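Rewinding Small Motors at Clalby 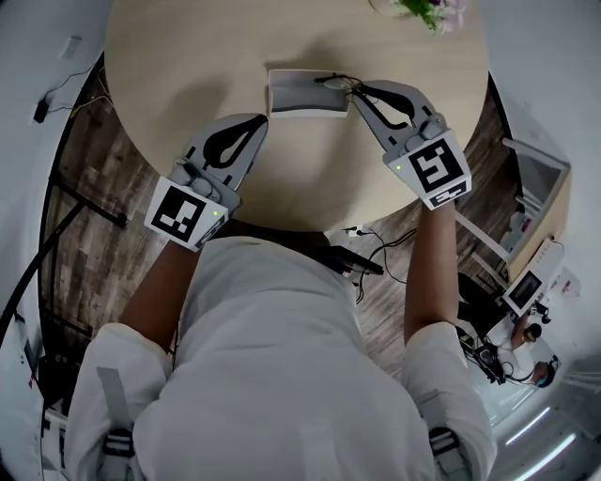
What decides whether a burned-out motor gets rewound or scrapped? Mostly the core. Chrysanthi Vrettos tests the laminations before anything else and scraps the motor if the losses are up more than 20 percent.

Vrettos has run the winding bench at Clalby since 2025. Most of her work is single-phase pump motors from Kunov. "Copper is the cheap part," she said. "Stripping takes the hours."

Insulation is checked at 2000 volts after varnish. She bakes overnight and tests on Tuesday. "If it trips, I cut the coil out and wind it again."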